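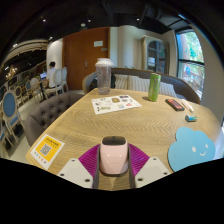 木目金(もくめがね)は、色の違う金属を何枚も重ねて接合し、彫ったりねじったりしてから平らに延ばすことで、木の肌のような模様を出す日本の金工技法です。私たちのプロジェクト「Javo」では、この技法で銀と銅の地金を作り、ペンダントと指輪とブローチの小さなシリーズに仕立てました。木目と聞くと、まっすぐな筋が並んだ柾目を思い浮かべる人が多いかもしれませんが、私たちがやりたかったのはもっと動きのあるほうです。明るい色の木のテーブルで、天板の木目がぐっと大きくカーブしているものがありますよね。筋が寄ったり離れたりしながら曲がっていく、あの流れを指先に載る大きさの金属でやってみたい!というのが出発点でした。この報告書では、模様の設計から地金づくり、成形、色上げ、展示までを順番に書いていきます。うまくいった話も、溶かしてしまった話も、どちらもあります。

テーマが決まるまで

最初の打ち合わせでは、七宝、透かし彫り、ワックスからの鋳造と、案がばらばらに出ました。どれも授業で一度は触っていて、道具の使い方もだいたいわかっています。木目金だけは班の誰も経験がなく、教科書の白黒の図版で見たことがある程度でした。それなのに最後に残ったのは、たまたま工房の棚に古い試し板が入っていて、それが本当にきれいだったからです。過去の学生が作ったものらしく、裏に鉛筆で何か書いてあったのですが、こすれて読めませんでした。表は赤茶と白の縞が渦のように巻いていて、角度を変えると縞の境目がすっと光る。見た瞬間に全員が黙りました(そのあと全員が一斉にしゃべりました)。

もう一つの理由は、同じものが二つとできないところです。鋳造なら型があれば同じ形をくり返せますが、木目金の模様は彫り方と延ばし方で毎回変わります。ペアの指輪を一枚の板から切り出すと、片方の模様の続きがもう片方に出てきます。この「続きがある」という感じがとても気に入って、シリーズ全体を貫く考え方にしました。

Javoという名前は、スケッチ帳に書いてあった模様の仮の呼び名です。音が丸くて、口に出したときの感じがカーブした木目に合っている、という意見で決まりました。意味は特にありません。

材料

銀は純銀、銅は純銅の板を使いました。四分一や赤銅も魅力的で、特に赤銅の黒はどうしても使いたいという声があったのですが、予算と初挑戦であることを考えて二色に絞りました。二色だと色の差がはっきり出るので、模様を読み取る勉強にはかえって向いていたと思います。

板はMoltonで、42ミリ角に切ってもらったものを買いました。自分たちで糸鋸で切るつもりでいたのですが、重ねたときに辺がそろっていないと締めるときに力が偏ると店の人に教わり、機械で切断してもらうことにしました。切り口がぴしっとそろった板が紙に包まれて届いたときは、それだけでうれしかったです。

ほかに使ったのは、締め付け用の鉄板とボルト、離型のための黄土、木炭、三種類のたがね、金やすり、耐水ペーパー、それから色上げのための緑青と硫酸銅と大根です。大根は買い出し係が毎回立派なものを選んできて、余った分はちゃんと味噌汁になりました。

模様の設計

木目金の面白いところは、模様が「地図」と同じ仕組みでできていることです。積み重なった層を彫り込むと、下の層の色が谷に現れます。それを平らに延ばすと、谷が持ち上がって、等高線のような輪が表面に残ります。丸く深く彫れば輪がたくさん出て、浅く長く彫れば間延びした筋になります。ここを理解したとき、急に自分たちで模様を考えられる気がしてきました。

とはいえ、いきなり金属でやるのは怖いので、まず色粘土で練習しました。白と茶の粘土を薄く延ばして交互に重ね、少し冷やしてからへらで溝を彫り、板ではさんで押しつぶします。粘土は金属と違って横に逃げやすく、同じ結果にはなりませんが、溝の形と現れる筋の関係をつかむには十分でした。彫り方を変えて12通りの粘土見本を作り、壁に貼って見比べました。

意外だったのは、木の模様を忠実になぞって彫ると、あまり木らしく見えなかったことです。筋を一本ずつ写そうとすると線が同じ太さになってしまい、縞模様の布のような印象になります。そこで、筋を描くのをやめて、山と谷の大きな起伏だけを先に決めるようにしました。片側に深いくぼみを一つ置き、そこから反対側の角へ向かって、だんだん浅くなる溝を弓なりに走らせます。すると筋が自然に寄って、曲がり、ほどけていきます。見本の中でこれが圧倒的に人気でした。班の中では「大曲がり」と呼んでいました。

実際のアクセサリーは小さいので、模様のどこを切り取るかも設計のうちです。厚紙に指輪やペンダントの形の窓を開け、粘土見本の上を滑らせながら、いちばん表情のよい位置を探しました。この作業が本当に楽しくて、予定の時間を大幅に過ぎました。くぼみの中心を入れると目玉のように見えてしまい、少しずらすと急に静かになります。数ミリの違いでまるで別の作品になるので、窓の位置は全員の意見が合うまで動かしました。

一回目の接合

最初の塊は11枚重ねにしました。銅を六枚、銀を五枚、外側が両方とも銅になるように交互に積みます。接合の前に一枚ずつ表面を磨き、油分を落とし、そこから先は素手で触らないようにしました。磨いた面に指紋がつくと、その部分がうまく着かないことがあるそうです。積み上げた板を黄土を塗った鉄板ではさみ、ボルトで締め、木炭を詰めた炉に入れました。

接合にはろうを使わず、熱と圧力で金属どうしを直接くっつけます。銀と銅は、接している場所ではそれぞれが単独で溶けるよりも低い温度で溶け出します。ここが難しいところで、足りなければ着かず、行きすぎれば層ごと溶けて混ざってしまいます。側面にうっすら汗をかいたような光が出たところが引き上げどき、と資料にはありました。

私たちは、その汗を見ながら「まだかな、もう少しかな」とやっているうちに行きすぎました。塊の片側が溶けて、銀とも銅ともつかない黄色っぽい金属が鉄板の縁に垂れていました。冷ましてから糸鋸で切ってみると、溶けた側は層がまったく残っていません。ただ、反対側の三分の一ほどは見事に着いていて、断面に赤と白の筋がきっちり並んでいました。悔しいのと感動したのとで、しばらくその断面をルーペで回し見していました。

この失敗した塊は、捨てずに二つに使い分けました。着いていた部分は、鍛造の練習台にしました。溶けた部分は、たがねの切れ味を試すのに使いました。結果として、本番の前に一度ひととおりの工程を小さく体験できたので、時間の使い方としては悪くなかったと思っています。

二回目の接合

二回目は進め方を変えました。炉の中を見る人を一人に固定し、ほかの人は声をかけない。引き上げる判断はその人だけがする。それと、炉の近くの照明を落としました。一回目は部屋が明るすぎて、金属の赤みの変化が読めていなかったのです。暗くすると、塊の色が沈んだ赤から少しずつ明るくなるのがはっきり見えました。

汗が側面の全周に出そろったところで引き上げ、すぐに上から一度押さえ、そのままゆっくり冷ましました。ボルトを外して鉄板から塊が離れ、側面をやすりで軽くさらうと、全部の層がつながっていました。端から端まで、すき間なし。あのときの工房の盛り上がりは、今回のプロジェクトで一番だったと思います!

鍛造と彫り

接合した塊は、まず金槌で叩いて締めながら薄くしていきます。急ぐと端から層がはがれるので、少し叩いてはなまし、酸で洗い、また叩く、のくり返しです。叩く音が変わってくるのでなましどきがわかる、と本で読んだときは半信半疑でしたが、やっているうちに本当にわかるようになりました。柔らかいうちは鈍い音で、硬くなると甲高くなります。

厚みが半分ほどになったところで、いよいよ彫りです。粘土見本の「大曲がり」を紙に写し、それを塊の表面に貼って、くぼみの中心と溝の通り道だけをけがきました。最初は丸たがねで溝を彫りましたが、深いところでは刃が暴れて壁がえぐれてしまいます。途中からリューターの丸いビットで粗く掘り、たがねで整える方法に切り替えました。掘るたびに下から違う色が出てくるのは、何度見てもわくわくします。茶、白、茶、白と現れて、溝の底だけが別の世界のようでした。

深さは、層の半分を超えないことを約束にしました。それ以上掘ると延ばしたときに裏の形が影響し、模様が読みにくくなるからです。実際には一か所だけ掘りすぎ、そこは延ばしたあと小さな穴になりました。穴の位置がペンダントの窓から外れていたのは、運がよかったとしか言えません。

彫り終えた塊をローラーにかけ、少しずつ方向を変えながら平らにします。同じ方向ばかりにかけると模様が一方向に伸びて、せっかくのカーブが寝てしまいます。縦、横、縦、横と回しながら、溝が完全に消えるまで延ばしました。平らになった板は、この段階では全体がくすんだ色で、模様はよく見えません。軽くペーパーを当てて薬品をひと塗りすると、弓なりの筋がふわっと出てきました。粘土見本よりもずっと細かく、ずっと複雑でした。

切り出しと成形

一枚の板から、ペンダントトップ、指輪、ブローチの部品を切り出しました。板の余白をできるだけ残さないように、厚紙の窓をパズルのように並べて配置を決めています。完成したのは全部で10点です。

指輪は二本一組で、模様の続きが隣り合うように切りました。細長く切った帯を丸めて、銀ろうで留めます。ここで一つ困ったのは、継ぎ目で模様が途切れることです。木目金の指輪には継ぎ目のない作り方もあるのですが、今回の設備と時間では難しく、継ぎ目を目立たせない工夫をするしかありませんでした。最終的に、帯の両端を斜めに切り、筋の傾きに沿わせてつなぐことにしました。完全に消えるわけではないものの、筋の一本に紛れてくれます。

内側には薄い純銀の板を巻きました。銅が直接肌に触れると、汗で色が移ることがあるためです。はめてみると内側のすべりがよく、着け心地もぐっと上がりました。見えないところに銀がいるというのも、なんだかぜいたくでいいものです。

ペンダントトップは、縁のない涙形と、細い銀の枠に収めた楕円形の二種類です。涙形のほうは少しだけ打ち出してふくらみをつけました。面が曲がると筋の見え方も変わり、光の当たる位置によって、筋が浮いたり沈んだりします。枠つきのほうは平らなままで、絵を額に入れたような落ち着きがあります。好みは班の中でも半分に割れました。

ブローチは一番大きく、板の中の、筋がもっとも強く曲がる部分を使いました。裏のピンの位置では苦労しました。中心に付けると、着けたときに上がおじぎをしてしまいます。重心より上に付け直し、古いシャツを着て何度も試しました。ろう付けをやり直した一点は、裏にうっすら跡が残っています。

色上げ

仕上げは煮色着色です。表面を炭とペーパーで磨き上げ、重曹で油分を落とし、大根おろしをまぶしてから、緑青と硫酸銅を溶かした液で煮ます。銅は赤みのある深い茶色に変わり、銀は白いまま残ります。ここで初めて、木目が木目らしくなるのです。

液の中で作品を糸でつるし、絶えず静かに揺らしながら色を待ちます。液から上げたときに空気に長く触れるとむらになるので、確認は一瞬だけ。最初に煮たペンダントには、指の跡がくっきり茶色の濃淡になって出てしまいました。磨き直してもう一度煮たらきれいに上がったので、それからは大根おろしの段階から手袋を替えるようにしました。おろした大根がなぜ効くのかについては、表面に膜を作ってむらを防ぐという説明をいくつか読みましたが、自分たちで比べる実験まではできていません。次の学年でやってくれる人がいたら、ぜひ結果を教えてほしいです。

色が決まったら、よく洗って乾かし、薄く蝋を引きました。指輪だけは、こすれて色が落ちることを見込んで、少し深めの茶に上げてあります。着けているうちに出っ張ったところから銅の明るい色が戻ってきて、それはそれで味になるはずです。

展示

完成した作品は、Nikolaidisの一角を借りて展示しました。学校の外に自分たちのものを並べるのは初めてで、搬入の前の晩は値札でもない小さなカードの文字の大きさについて延々と話し合っていました。

什器はSkonditzの木工室で端材をもらい、低い台を組みました。最初は木目のはっきりした板を使うつもりで仮置きもしたのですが、作品の筋と台の筋がけんかをしてしまいます。並べてみるまで気づきませんでした。台に生成りの布を張ったところ、急に金属の模様が前に出てきて、これだ!となりました。

粘土見本と、一回目の失敗した塊の断面も一緒に並べました。立ち止まってもらえた時間は、正直なところ完成品より断面のほうが長かったかもしれません。「これがどうしてこうなるの」と聞かれるたびに、手で山と谷の形を作って説明しました。色粘土を切って見せたらもっと伝わったはずなので、次は実演の準備もしたいところです。

二本組の指輪は、並べて置く向きを間違えている時間がありました。模様の続きが見どころなのに、片方が裏返っていたのです。来てくださった方に「ここ、つながってないけど」と指摘されて直しました。よく見てくださっていて、恥ずかしいやらうれしいやらでした。

反省と次にやりたいこと

記録の取り方は足りませんでした。炉の明るさや音など、感覚で覚えたことが多く、報告書に書こうとすると言葉が追いつきません。二回目の接合のときに、せめて時間だけでも細かくメモしておけば、次に使う人の助けになったはずです。なましの回数も、途中から記録が抜けています。

もう一つは、板の使い方です。切り出したあとの端材が思ったより多く出ました。小さな三角や細い帯になった端材にも模様はちゃんと入っていて、眺めていると捨てられません。これをもう一度重ねて接合したらどうなるのか、模様の中に模様ができるのか、考え始めると止まらなくなります。細い帯をねじってから延ばす方法も試してみたいです。ねじると星のような模様が出るそうで、大曲がりの隣に置いたらどう見えるのか気になっています。

赤銅もやはり諦めきれません。黒が入ると筋の奥行きがまったく変わるはずです。Moltonには薄板の取り寄せをお願いしてあって、1月に入ったらまず三色の粘土見本から始めます。

文・制作:Javo制作班
12/31/23
最終更新:1月(材料の項を一部修正)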